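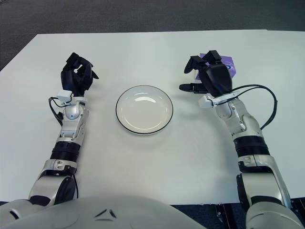 Brumia Tableware Set, data card

Version 2. Last change: 6/24/18

Summary

Brumia is a collection of pictures of plates and other dishes on tables. We made it for people who work on table setting and clearing, and who need many views of ordinary dishware. It has 3153 pictures of 230 pieces. The pieces were bought in shops in Penville or lent by the canteen at Tanui.

What is included

Plates, bowls, saucers, cups and serving dishes. Most plates are round. White plates are the largest group, and we divided them in three: plain white, white with a thin dark line on the rim, and white with a coloured pattern. Please keep these groups apart when you make your own splits. On a pale table the plain plates are much harder to outline than the ones with a line.

The folder "single" has one piece on the table and no food. The folder "settings" has up to 5 pieces together. Cutlery is present only in "settings".

Labels

Each piece has a name, a shape, a main colour, a rim colour and a finish (glossy or matt). The outline follows the outer edge of the rim. The shadow under the plate is not part of the outline, and neither is the table. A bright reflection in the well of a glossy plate belongs to the plate and must stay inside the outline. In version 1 many reflections were left as holes. We corrected the ones we found, but please write to us if you meet more.

"Empty" means that no food or object is on the piece. It does not mean that the piece is clean.

Known problems

Saucers and small plates are sometimes confused, as there is no scale in the picture. Glass dishes are few. The Drellen bowls have two names in the list, "drellen_low" and "drellen_flat", and these are the same bowl. We will join them in the September version.

Files

pieces.csv: one line for each piece
outlines/: one file for each picture
single/ and settings/: the pictures

Use

Free for study and teaching. For sale or resale of the pictures, please ask first. If you publish results, write which version you used, the numbers of version 1 cannot be compared.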